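Search this site Search Close

September 8, 2019

Sunday night, laundry going, and I should be in bed because tomorrow is my first full week on the new desk. I keep picking at it in my head so I may as well put it down here.

For anyone who wandered in from the baking posts: I work for a company that cleans and resets rental apartments in Piltport. I did the actual cleaning for years, then moved up to lead, meaning I still cleaned but also carried the clipboard. In March they told us we'd be getting cleaning robots from an outfit called Prirkelon, starting with bathrooms. Bathrooms! The one part of the job every single one of us complained about, and you should have seen how quiet the break room got. You can hate a thing for years and still not want it taken away from you by somebody in a nice jacket with a slide deck.

So. They needed people from the floor to help work out what the machines would do, and they needed them to be people who had really cleaned a lot of toilets, and I raised my hand before I'd thought about it. Mostly I wanted to know what was coming. Also my knees are shot and it's a chair job, two mornings a week to start and as of tomorrow all five days.

What I do now is sit at a screen in the back office (the one that used to be the linen store, it still smells like dryer sheets) and go through pretend bathrooms. The robot does its practice in the computer before it ever gets let loose in an apartment. I watch it, I write down what's dumb, and the Prirkelon people read my notes and change things. I was picturing a video game from when I was a kid, with everything gray and square, and it's a lot more decorated than that. Somebody sat down and furnished these places. There are sofas in the next room. There's art!

Friday I got through a pile of them and there was one I kept going back to after lunch. I spent longer on it than I was supposed to, and I took it home in my head all weekend.

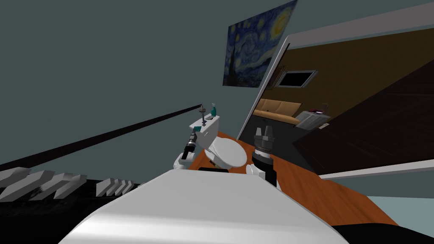 5 min read

I got so used to the tilt in that one that when I stood up to get coffee the hallway felt wrong. You're looking out over the robot's own chest, more or less, with an arm going out on either side, and the whole bathroom is sliding uphill to the right. My neck does a thing now. I lean with it.

But look at where it's got its hands. One up by the tank and the other next to the bowl. That is a place I have stood with my own two hands probably more times than I've stood at my own stove, and it gave me the strangest feeling, sort of like seeing a stranger wearing your coat. I wanted to tell it to mind its back.

And then of course the pump bottle. I'm pretty sure it's soap, the little teal one up on the tank with the metal stand next to it. And there looks to be another little teal something in the left gripper, right at the corner. I wrote a whole paragraph on the stuff on top of that tank. People who don't clean for a living have no idea how much of the job is other people's things. You don't scrub a toilet, you relocate a tiny store and then scrub a toilet and then put the store back exactly how it was, or you get a message from the host. My note said: what does it do with the bottle, where does the bottle go, does it know the cap is the part that breaks. I got a very polite reply saying these were great questions -- which I have learned is how they say they'll get to it.

I also got a bit stuck on Starry Night hanging on the bathroom wall. I've cleaned so many bathrooms with that print in them! I swear half the rentals over on the Niven side of town bought theirs at the same store on the same day. Whoever built this room has been inside a real rental, I'll give them that. I'd have put the sofa farther from the toilet, with that door swung wide open like it is, but again, I have seen worse in real life and people paid good money to stay there.

OK, so the part I actually sat down to write about. What it's doing to the crew.

Nobody has lost a job so far. I want to be fair about it. The plan is that two machines go into the Bender Street building first, and the people there still do kitchens and beds and all the looking-around that you do at the end. Management says the bathroom time gets handed back to us and the pace will ease up. What I notice is that nobody has put the easing-up part on paper. The building count is on paper. It's 200 apartments by next year, I've seen the sheet.

And it does something to how folks talk to me. I came through the loading door on Thursday and the conversation stopped, just for a second, and then it started back up about somebody's car. I used to be in the middle of that conversation. I get it. I'd have gone quiet too. I sat with them and ate my sandwich and told them about the painting, and that got a laugh, and then one of the women I trained asked me straight out if I was teaching it to do her job. I said I was teaching it to do the part she hates. She said, "And then what?" I had a mouthful of turkey and no answer, and I've been chewing on that one ever since.

The thing is, I do think my notes matter. If it's coming anyway I'd like it to have learned from somebody who knows you don't leave the lid up for check-in, and that you wipe behind the hinges because that's where every guest looks. I'd rather it be me than someone who's only ever used a bathroom. But I also got a raise for it and they didn't, and I don't love how that sits.

My own hands are so much better, by the way. No cracks. I'd forgotten what the skin on my knuckles looked like without the gloves and the bleach. My eyes, on the other hand, are terrible by three o'clock, and I've put on weight from that chair. I used to do about 900 stairs on a turnover day and now the longest walk I take is to the coffee.

Things to do before tomorrow: find the reading glasses, pack a lunch that isn't turkey, and write out the list I promised the girls. I told them I'd ask at the Monday meeting what happens to the hours, in those words, and get somebody to say it out loud with me taking it down. I've typed it up once already and it sounded too polite, so I'm doing it over.

Dryer just buzzed. Night, all.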